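About Varach Card Archive
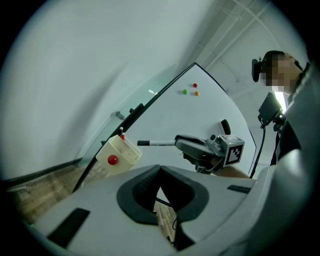
Who we are

Varach Card Archive is a reference site for Rusov, the two-player trading card game. We keep card text, rulings, race lists and set lists in one place. The site is run by players and is not connected to the publisher of the game.

Revathi Krishnan started the archive as a spreadsheet of creature races for her local play group. The spreadsheet got too long to read on a phone, so she moved it to a site with one page per race. Other players began sending in corrections, and several of them now edit the site with her.

What we cover

The archive has pages for 189 races. Each race page gives the civilizations it appears in, the keywords its cards share, and every card printed with that race. Cards with two races are listed under both.

We cover the three main product lines:

Unon block: the first 14 sets, including the promo cards given out at store events.

Lobo block: all sets from the introduction of Twin Gate creatures onward. The starter decks have their own page, as some of their cards have different art but the same text.

Special sets: reprint collections and the 30-card duel decks. New cards in these sets are marked on the set page.

We do not list prices, and we do not buy, sell or grade cards. Messages asking what a card is worth will not get a reply.

How card text is handled

Card text is entered from the printed card. If a later printing changes the wording, the newest wording goes at the top of the page and the older ones are kept under "Previous text." Where a card has not been released in English, the translation is ours and is marked with a T. Translated names may change when an official name comes out. The old name will then redirect to the new one.

Rulings are listed with the date they were added. If two rulings conflict, we show both and put a note on the page until the matter is settled. Please do not use a page with that note to argue with a judge at an event. The judge's decision stands.

Editing

Anyone may suggest a change with the form at the bottom of each card page. An editor checks it against the card before it goes live. To become an editor you need 70 accepted changes and a short conversation with Revathi about the style guide.

Common reasons a change is turned down:

The card number is missing.
The text was copied from another site.
The change adds deck advice. Strategy belongs on the forum.

Current work

We are rebuilding the evolution creature pages so that each one shows which races it can be placed on. The Unon block is done. Lobo block pages are planned for May. Until then, some links on those pages lead to the old layout.

Contact

Use the contact form for errors that affect more than one page, missing sets, or problems logging in. For a single card, use the form on that card's page.

Page last updated 2023-04-08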